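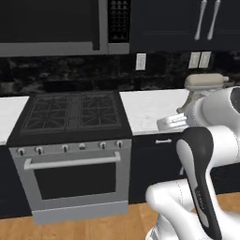
Do You Need an Extended Warranty on the Range?

Raquel Vieira

Every March the mailings start up again, and this year's batch ran late enough that members were still forwarding them to us in the fall. The one we got most often came from Vanance, which sells service plans on kitchen appliances in Barnham and Wosau. The letter says the average repair on an out-of-warranty range runs $733. It doesn't say whose average, over what years, or whether that counts the service call. I wrote and asked. The reply was a second copy of the brochure.

So take the offer at its word and do the arithmetic. The plan costs $17 a month per appliance. Two appliances over five years comes to $2,040 before tax, and the terms on the back page cap total payouts at $2,126 for the life of the contract. To come out ahead you would need to have nearly everything go wrong, in the right order, with parts the plan covers. Knobs, door gaskets, light bulbs, glass and "cosmetic surfaces" are out. So is anything the technician decides was caused by grease. On a range, I'd like to know what isn't.

Gualtiero Costa fixed appliances for Carbone before he retired, and he is less hostile to these plans than I am. He says they can make sense for a refrigerator with a lot of electronics in it, or for a landlord who would otherwise be called at midnight. For a plain gas range he wouldn't bother. Igniters go, he says, and an igniter is not an expensive part. He also pointed out something I had missed: the Vanance plan has a 60-day wait before the first claim, and it starts over if a payment is late.
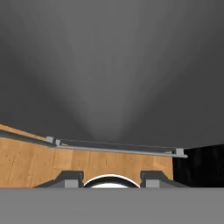 Wood grain in a kitchen. Most plans leave surface finish out.

A few members have written to say they were happy with their coverage. I believe them. Two of those letters, though, came from people who haven't filed a claim yet, and being happy with a plan you haven't used is a bit like praising a restaurant for its parking.

If you already signed, look for the cancellation clause on page four. You get a full refund in the first 30 days and a prorated one after that, minus a fee the letter never mentions. Ask for the amount in writing. If they send you a brochure, send it to me. I'm keeping a pile.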